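The spreadsheet has a column called "Robot" and a column called "Everything Else," and I would like it on record that I started the second one as a formality.

We have 3,000 dollars to spend on getting a machine to tidy an apartment. I say "we" because Deepak Uniyal put in a third and gets a vote, which he uses. The arm itself, a secondhand Teltska with the small gripper, came to 2,261. I remember looking at what was left and feeling rich. I priced a nice monitor. I believe I priced a lamp.

Then came the mount, the spare fingers, the power supply that the seller had described as "included" in some spiritual sense, and shipping, which cost more than my first bicycle. That was 346 for the lot, and I felt I'd gotten away lightly.

What I had budgeted for the work itself was zero. Tidying is free. I do it all the time, or at least I know people who do. But before you buy a gripper you probably ought to know what it's going to grip, and I'd skipped that step in favor of watching videos of arms stacking blocks. Blocks are wonderful. I don't own any blocks. What ends up on our floors is tissue paper and wrappers, and the job is to get all of it into a little black bin before Monday. 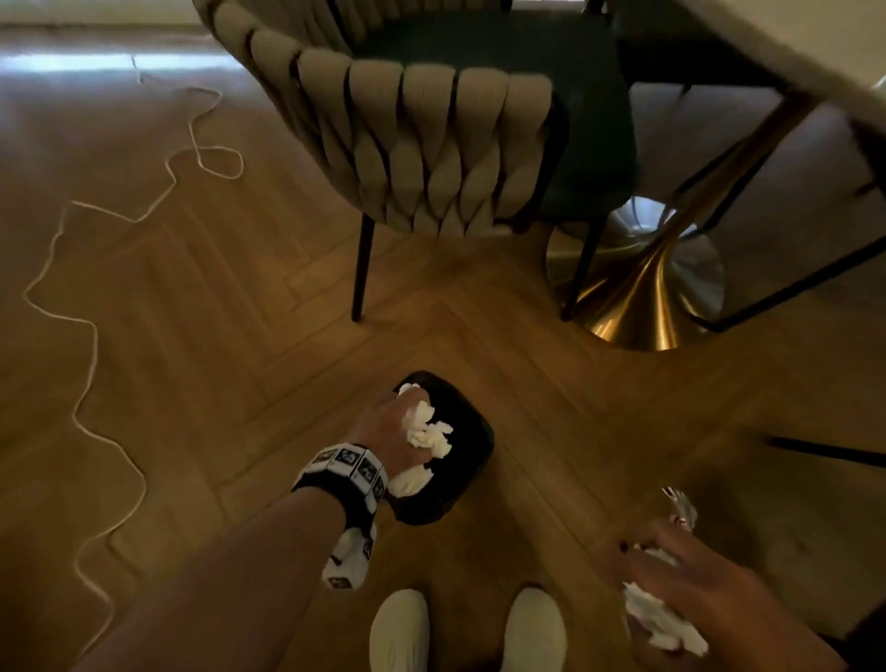 Macarena Daza thinks I have the order wrong, and that the money should go to fingertips first and the arm last. Any arm can get to a bin, she says, but tissue squashes down to nothing and a wrapper slides, and hard plastic fingers will be hopeless at both. She would have rented an arm for a month, spent the savings on four kinds of soft pads, and bought something only after the pads had been tried on real trash. She also asked whether I had measured how far the Teltska reaches down from its mount. I had not.

I have now. It reaches the floor, provided the floor comes up a little to meet it. So there's a new line for a lower stand, and another for pads, and the monitor has gone to live in a tab called "Later" with the lamp.

Deepak's vote is to sell the arm and start over with a Nadmont on wheels. Mine is to wait for the pads, which are on order, and try the wrappers first. Votes are currently tied, and the bin is full again.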